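Cladport Opens Second Finishing Hall for Painted Exterior Panels in Gernness

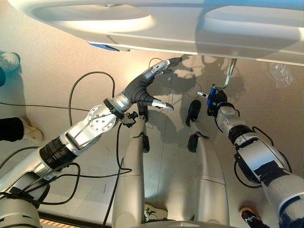 GERNNESS, January 17, 2024 — Cladport, a maker and refinisher of large molded exterior panels, has opened a second finishing hall at its Gernness site. The new hall takes over final inspection, fitting and touch-up of painted parts, work that used to share floor space with sanding and priming in the original building.

The company finishes bumpers, side skirts, roof fairings and body panels for bus and van builders, along with covers for parked equipment such as ticket machines and charging posts. Most of these parts are curved, and most are ordered in gloss. Gloss white is the most requested color and also the hardest to inspect, as small ripples and pinholes only show when light crosses the surface at a low angle.

In the old layout, panels were laid face up on padded benches for checking and then turned over for work on the lower edge. The turning caused most of the handling marks that sent parts back for polishing. In the new hall, large panels are hung horizontally so that the underside, the edge seams and the recesses can be reached from below without moving the part again.

"The seam along the bottom edge is where a customer's eye goes first once the part is on the vehicle," said Mutua Odera, operations manager at Cladport. "It is also where we lost the most time. We wanted to get at that edge with hand tools while the panel stayed put, and we wanted enough light under it to see what we were doing."

The floor of the hall is pale on purpose. It returns light to the lower side of the panels, and dropped clips and screws are easier to find on it. The overhead fixtures can be dimmed by row, and inspectors carry a hand lamp for closer work.

Each panel is checked twice. The first pass is for the surface: color match, gloss, dust in the paint and any marks from masking. The second is for fit, and covers seam width, clip seats, fastener holes and the depth of molded recesses where lamps or sensors will later be mounted. Minor faults are corrected in the hall. A panel with a fault in the base coat goes back to the first building, and the customer is told the same day if the delivery date will change.

The racks and hanging gear were built by Vasylenko, a metalwork firm that has supplied Cladport with trolleys and drying frames in the past. The contact points are covered and can be replaced one at a time when they wear. Vasylenko also reworked the older trolleys to fit the wider doors between the buildings.

Work on the hall began in June and was carried out while the original building stayed in use. The site now has 39 hanging positions for large panels. In the last full month before the move, Cladport shipped 359 finished panels from Gernness. In the first full month with both buildings running, it shipped 383. The company says it does not plan to raise that number quickly and will use the extra room to shorten the wait for repairs and single replacement parts.

Replacement parts have been a sore point for smaller customers, who often need one panel in a color that was last mixed several years ago. Cladport now keeps a painted sample of every color it ships, stored flat and away from daylight. The samples are logged in Tritemus, the record system the company uses for orders and paint batches, so that a repeat order can be matched to the original mix.

"A van off the road for a cracked bumper is a small order for us and a big problem for the person who owns the van," said Odera. "Those jobs used to wait behind the large runs. They have their own positions now."

Small orders of up to 30 panels can be booked through the Gernness office. Customers sending in a damaged part for matching are asked to leave any clips and brackets in place, to wrap the part in soft cloth — plastic film can mark fresh paint — and to include the paint code if they have it.

About Cladport

Cladport paints, repairs and finishes molded exterior panels for vehicle builders, repair shops and equipment makers. Its workshop and office are in Gernness.

Press contact: Cladport, Gernness office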